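Sorting small items on an activity-room table
Community Help – Halls, Clubs and Shared Rooms
Posted by Sheila Parsons

Our neighbourhood centre in Lusach opens a shared activity room to members throughout the winter. The main table has a light wood-grain top and is used for puzzles, cards, paper crafts and general drawing. I have been asked to prepare a written procedure for setting out and putting away the small items kept for that table, and I would appreciate advice from other centres before it is presented in November.

The items concerned are modest. They include a puzzle cube, small flat packets of cards, felt markers and scissors.

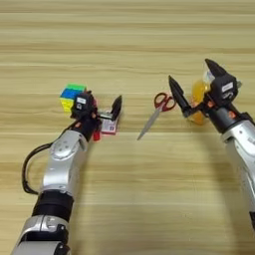 At present everything is returned to one deep drawer at the end of a session. Members then spend a good part of the following session looking for what they need, and the markers are frequently put away without their caps. Each session lasts 45 minutes, and I should like no more than nine of those minutes to be given to setting out and clearing up combined.

I would be grateful for guidance on the following matters. Should the items be kept by type or by activity? Is it reasonable to leave scissors on an open table between users? Lastly, is there a recommended way of cleaning marker from a wood-grain surface that does not dull it? The colour of our table is quite pale and every stroke shows.

Posted by Malcolm Catterall

Our centre in Tindall adopted a procedure of this kind two years ago and it has required very little amendment. I set out the main provisions in case they are of use.

Items should be stored by activity. A member who wishes to make a card will want markers, scissors and paper together, and will not wish to visit three containers. Puzzles and playing cards may share a shallow tray – ours has low sides, so that the contents can be seen without lifting anything out.

Scissors are the one exception. They are signed out from the desk and returned to the desk. While in use at the table they are to be laid flat and closed, with the points directed away from the nearest seat.
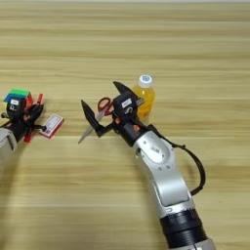
Members are also asked to pass scissors by the handles and to leave a clear hand's width between them and any other item. We found that most small mishaps came from reaching across the table for something else. Red handles are preferred in our purchasing list, as they are easily noticed against a pale top and are less likely to be gathered up with scrap paper.

Puzzle cubes need little care. They should be wiped with a barely damp cloth and returned to the tray whether solved or unsolved. We discontinued the practice of solving them before storage, which had been taking up a disproportionate share of the closing period.
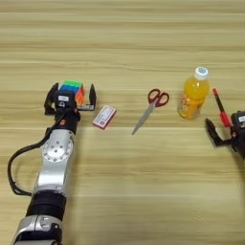

Puzzle cube with green stickers on the top face.

With regard to the time allowed, nine minutes is achievable for a table seating six. I would suggest dividing it as four minutes to set out and five to clear. A printed list fixed inside the cupboard door is of more practical value than a longer document in a binder.

Posted by Dennis Nuttall

Just use a tackle box. We have had one going on 60 months and it is fine. Marker comes off with a bit of dish soap if you get to it the same day.

Posted by Gareth Staniforth

I support most of what Mr. Catterall has written, although I would question the signing out of scissors in a room used only by adults. In our experience the desk became a bottleneck and members began bringing their own pairs, over which we had no control. A fixed place on the table, agreed at the start of the session, may serve equally well.

On cleaning, please test any product on the underside of the table first. Warm water and a soft cloth should be tried before anything stronger, working along the grain. Abrasive pads should be excluded from the cupboard altogether.

I would add that items ought to be laid out in a single loose row across the middle of the table, within reach of both sides. Markers should be placed beside the scissors and the card packets, and the area nearest each seat left free for work. 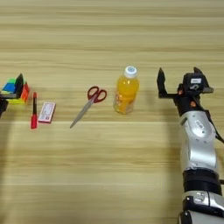
Liam Yeoman wrote that a row suits a long table well enough, but that on a round one he would place everything on a turntable and ask members to cap each marker before turning it. He also asked whether the printed list could be shared, and Mr. Catterall has agreed to send a copy to any centre that requests one.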